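Mumell Live Sets

README for the data release

Mumell Live Sets is a table of concert set lists with timings, compiled from printed set lists, sound desk notes and audience recordings. It covers 797 sets played at 44 venues. The unit of record is the set, meaning one act's continuous time on stage, including any encore. A night with a support act and a headliner gives two sets.

The release contains text and numbers only. There is no audio in it, and none can be supplied on request.

Contents

sets.csv: one row per set
songs.csv: one row per song performed
venues.csv: one row per venue
acts.csv: one row per act
changes.txt: corrections by release

All files are UTF-8 with Unix line endings. Fields are separated by commas and quoted only where needed. Empty means unknown. Zero means zero, and is used for encore_count where the act left the stage and did not return. Earlier drafts used -1 for unknown; if you have a copy containing -1, discard it.

Fields in sets.csv

set_id: integer, stable between releases
act_id: joins to acts.csv
venue_id: joins to venues.csv
month: calendar month of the performance, no day given
billing: headline, support, shared, festival
start_sched: advertised stage time, 24-hour clock, local
start_actual: time of first note, 24-hour clock, local
duration_min: first note to last note, encore gap included
encore_count: number of returns to the stage
seated: yes, no, mixed
source: paper, desk, recording, or a combination joined with +
confidence: high, medium, low

That makes 12 fields. The exact day is held back because several of the smaller rooms asked for it. Sets that began after midnight are filed under the month of the advertised date, so a set advertised for the last night of April that started at 00:20 is an April set. The start_actual value will then be smaller than start_sched, and any code that subtracts one from the other has to allow for it.

Fields in songs.csv

song_id is unique within a set, not across the table. Use set_id and song_id together as the key. The position field counts from one and does not restart for the encore. The part field gives main or encore.

Titles are entered as the act lists them on a released recording where there is one. Working titles and abbreviations from handwritten set lists are kept in title_raw. Where a set list says only "new one" and the song could not be matched later, title is empty and title_raw holds the text as written. Please do not treat these as a single song. One published chart built on an early draft did so, and ranked "new one" as the most played song in the table.

Covers are flagged in the cover field with yes or no. A short quotation of another song inside a longer one is not a cover. It goes in the note field as quote, followed by the title if known. Spoken introductions are not logged as songs unless they appear as an item on the act's own set list. Medleys are split into separate rows that share a medley_id.

Song timings are given in seconds from the first note of the set. They exist only for sets with a recording among their sources. Applause belongs to the song before it, and tuning belongs to the song after it. Where the two overlap, the boundary is placed at the first intended note.

Sources and their problems

Paper set lists record what the act meant to play. They are a poor guide to what was played. Songs are dropped when a set runs late, and the bottom of the sheet suffers most. A set with source equal to paper is therefore never given a confidence above medium.

Desk notes are better on timing and worse on titles. Engineers tend to write the lead instrument or the first words of the lyric. The notes from the Volon, a standing room with two engineers who alternated, use two different shorthand systems. Both were decoded by hand, and the decoding tables are in the notes column of venues.csv.

Recordings are the most reliable source where they are complete. Many start late or stop before the encore. If the recording ends while the act is still playing, duration_min is left empty unless the desk notes supply it. No attempt has been made to estimate missing durations.

Annotation

Entries were made in Jomura, a small form-based tool that writes one JSON file per set. The CSV files are exported from these. Two people entered each set separately, then compared. Where start_actual differed by more than 5 minutes, both went back to the source. Smaller differences were settled in favour of the desk notes, or the recording if it carried a clock.

Titles were compared after lower-casing and removal of punctuation. Disagreements over whether something counted as an encore were frequent. The rule adopted is that all performers must leave the stage. A singer remaining alone at the piano while the band goes off does not begin an encore when the band comes back.

Known gaps

Festival sets are thin. Changeover times at festivals are rarely written down, and start_sched often comes from a poster that was later revised. Use billing to exclude them if stage times matter to your work.

The Li Rooms are over-represented among seated venues. They kept their paper set lists in a box and most other seated halls did not. Any average taken over seated sets is largely an average for that building.

Acts that play without a set list are under-represented, which affects jazz and improvised music most. Where such sets are present they come from recordings, and title is empty for long stretches. The part field is still filled in.

Genre is not included. A genre column was tried and removed, as the annotators agreed on it too seldom for it to be of use.
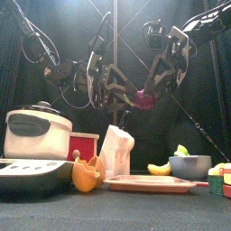
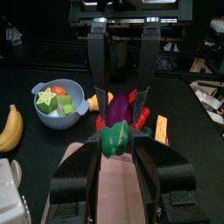
Loading

Read all identifiers as strings. Some venue identifiers have leading zeros, which spreadsheet programs will remove. Times should also be read as strings and parsed afterwards. Opening sets.csv in a spreadsheet and saving it again has been the cause of most error reports so far.

To attach songs to sets, join songs.csv to sets.csv on set_id. Not every set has songs. A set with timing but no titles has a row in sets.csv and nothing in songs.csv, so an inner join will drop it without warning. Use a left join from sets.csv if you need the full count.

There is no fixed split into training and test portions. If you make one, split by act. Acts on tour repeat nearly the same list night after night, and a random split by set will put close copies on both sides.

Corrections

Send corrections with the set_id, the field, the proposed value and the source. A memory of having been there is welcome as a note but will not change a value by itself. Photographs of a paper set list are accepted if the whole sheet is legible.

Changed values are listed in changes.txt with the old value first. Identifiers of removed sets are not reused.

Licence

The tables may be copied, altered and redistributed with credit to Mumell Live Sets. State the release you used. Song titles and act names remain what they are and no claim is made on them.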